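Prosora Riria Flat Ceiling White, 5 Gallon
Interior water-based ceiling paint

Home > Paint > Interior > Ceilings and Beams > Riria

Item no. 2870-CW
Sold by: pail
Ships from: Wirncombe warehouse
Availability: in stock

Overview

Riria is a flat, water-based acrylic paint for interior ceilings, including open beam ceilings where boards and timbers are finished in the same white. It dries to a dead flat surface with low glare. The paint is thick enough to hold on overhead work and thin enough to spray without adding water.

The standard color is a neutral white with no blue or yellow added. It can be tinted to pale shades only. Deep and mid tones need a different base and should not be ordered under this item number.

Where to use it

Drywall, plaster, primed wood, primed fiberboard and previously painted ceilings in sound condition. Suitable for living rooms, bedrooms, playrooms, studios, halls and offices.

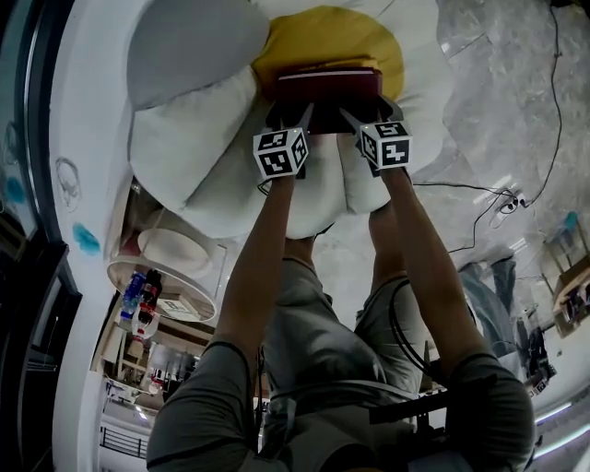 Not for bathrooms without a working fan, commercial kitchens, floors, stair treads, exterior soffits or any surface that is scrubbed often. For damp rooms see Riria Satin, which has the same color and a harder film.

Coverage

One 5-gallon pail covers 1,661 square feet in a single coat on smooth, primed drywall. Rough plaster and sawn timber take more. On open beam ceilings, measure both sides and the bottom of every beam and add this to the flat area between them. The exposed sides are the part most often left out of an estimate, and on closely spaced beams they can come to more than the ceiling itself.

Apply 2 coats for full hiding over a light color. Dark stained wood needs primer first, whatever the number of finish coats.

Surface preparation

Remove dust, cobwebs, grease and loose paint. Wash smoke deposits with a mild cleaner, rinse and let the surface dry. Fill cracks and sand flush. Gloss paint must be dulled with fine sandpaper before coating.

Wood beams: check for knots, old wax and water marks. Wax has to be stripped fully. Seal knots and water marks with Costello Stain Block before the first coat of Riria. Softwood that has never been painted should be primed all over, since tannin may come through a water-based finish weeks after the job is done.

Gaps between beam and board can be filled with a paintable acrylic caulk. Leave moving joints open if the house is heated only part of the year – caulk in these joints tends to split in the first dry season.
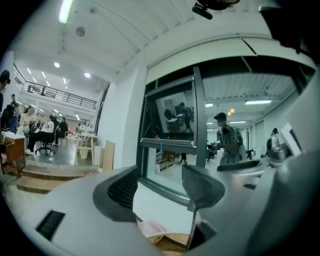 White ceiling with beams in a bright room.

Application

Stir well before use and again after any long break. Do not thin for brush or roller.

Brush: synthetic bristle, angled, for beam edges and corners.
Roller: medium nap for smooth board, long nap for rough plaster.
Airless spray: fan width to suit the spacing of the beams. Spray the sides of the beams first, then the field, then the bottoms. Back-roll the field on new drywall.

Keep a wet edge and work away from the main window. On a low-sheen product such as Riria, lap marks are faint in lamp light but may show when daylight comes in at a low angle. Do not touch up a partly dry area. Wait until the coat is fully dry and recoat from one break line to the next.

Drying time depends on temperature and air movement. Allow the first coat to dry to an even flat white before applying the next. Gray or shiny patches mean that the film still holds water.

Cleanup

Warm water and soap while the paint is wet. Dried paint on tools needs a brush cleaner. Flush spray equipment with water, then with storage fluid.

Technical data

Type: acrylic, water-based
Sheen: flat
Color: ceiling white
Pail size: 5 gallons
Coats: 2
Thinner: none required
Cleanup: soap and water
Pallet weight, gross: 2,870 lb

Storage

Keep the lid tight and store indoors. Protect from freezing. Paint that has frozen will look lumpy after stirring and must be discarded. Pallet orders to unheated sites are held between December and February unless the buyer confirms indoor unloading.

Related items

Riria Satin, Ceiling White
Costello Stain Block
Costello Interior Wood Primer
Prosora Acrylic Caulk, White

Returns

Unopened, untinted pails may be returned to the Wirncombe warehouse with the original receipt. Tinted pails are not returnable.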